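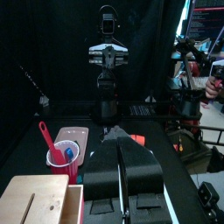
Ticket: Mavside order export stops at 1,000 rows
Product: Mavside connector for Cirnel
Status: Resolved
Priority: Normal

Reported
Kitchenware catalog export to Cirnel ends early. Source table holds 2,000 rows, output file holds 1,000. No error in the export log. Job status reads "Complete."

Environment
Connector installed on the Posness server. Nightly job, 400 rows per batch. Manual runs give the same result.

Monday, 9:40
Reran the job with logging set to verbose. Batches 1 and 2 are full. Batch 3 returns 200 rows and the connector closes the session.

10:15
Lowered batch size to 100. Still stops at row 1,000. Batch size ruled out.

11:05
Checked the account used by the job. It is on the Mridha read-only role, which has a row cap per session. The cap is applied on the server side and is not passed back to the connector as an error.

11:30
Moved the job to the export role. Full run wrote 2,000 rows. Row count and checksum match the source.

Follow-up
Request opened for the connector to log a warning when a session cap is reached. Until then, compare row counts after any change of role. Batch size returned to 400.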